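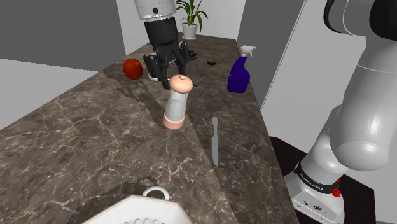 Race weekend crew and track marshals wanted - Dravivholm Short Track

Posted by Trí Tô, race operations

Season opens in May and we're short. Need 20 people, mix of paid crew and unpaid trainee marshals. Read the whole thing before you write in please, half the emails last year asked stuff that was already on the page.

Who we are

Dravivholm is a paved short track, 339 yards around measured at the inside line, banked at both ends. Late models, street stocks, a four-cylinder class for beginners and the Uzor Trucks three times a season. Grandstand holds 2,057 and the night of the Tenda 100 it fills up. That one is 100 laps, no halfway break this year (drivers voted, don't complain to me).

What we need

Corner marshals. Flags, radio, eyes on your piece of track. You stand up for most of the night. Trainees pair with an experienced marshal for the first three meets, then you get signed off or you do a fourth.

Pit lane stewards. Keep people behind the line, check wristbands, check helmets are on before anybody rolls. You will have to say no to folks who have been coming here longer than you. Some of them are loud.

Recovery crew. Two openings only. Must have driven a tow truck or rollback before, bring proof. Paid at the top rate.

Timing and scoring assistant. One opening. We run Skamuvus transponders plus a hand-written lap chart as backup. Neat writing matters more than computer skills. Cheuk-hei Fang runs the booth and will train you. Booth is up two flights of open stairs, no elevator, sorry.

Tech inspection helper. Weigh cars, measure ride height, tag tires, write it all down. Post-race tech can run late, last season we were still at it past midnight a couple of times. If you need to be home by 10 pm pick another job.

Gate and parking. Good one for teenagers. 16 and up with a parent's signature.

Hours

Gates open 2 pm, crew call is 1 pm, drivers meeting 4:30, racing from 6. Most jobs are done by 10:45. Rain calls are made by 3 pm and go out by text. If you're already here when we call it you get the half-night rate.

We ask for eight meets minimum out of the schedule. Can't do eight? Write anyway and say how many, gate and parking is more flexible.

Pay

Corner marshals, stewards, scoring and tech get a flat rate per night. Recovery gets more. Trainees get no pay until signed off but do get fed and get two grandstand passes per meet. Everybody gets fed. Rates are on the sheet we send back when you apply, I'm not putting them here becuase they're not final for the truck nights.

You should have

- Boots that cover the ankle. No sneakers on the hot side of the wall, no exceptions
- Long pants, cotton or wool, no shorts
- Ear protection. We have foam plugs but bring your own muffs if you have them
- Decent eyesight, glasses fine
- A way to get here. Last bus goes before the feature

We supply vests, radios, gloves, flags, rain ponchos. Fire suits for recovery, tell us your size.

You can't

Work a night when a family member is racing, if you are in tech or scoring. Other jobs OK. Bet on anything. Drink before or during. Film on your phone from a marshal post.

Previous experience

Nice but not needed, except recovery. Refs and umpires from other sports do well on the corners for some reason. So do lifeguards. If you've worked another track tell us which one and who you answered to, we will call them.

Training

One evening session at the clubhouse, 6:30 pm, then a practice session with cars on track. Both are required even if you worked last year. Flag rules changed, the restart procedure is new and the blue flag is now advisory only in the four-cylinder class. You'll get the rule book in advance. Please read it, there's a short written test at the end, open book, and you can retake it the same night.

How to apply

Use the crew form on the contact page, or pick up a paper one at the ticket window. Include name, age, phone, which job (first and second choice), how many meets, any medical stuff the ambulance crew should know about. Two lines on why is plenty. No resumes needed for anything but recovery.

Scoring questions to Cheuk-hei, everything else to me. I'm slow on email during the week, text is better, number comes with the auto reply.

Recovery and scoring will go fast. The rest stay open untill the training session is full.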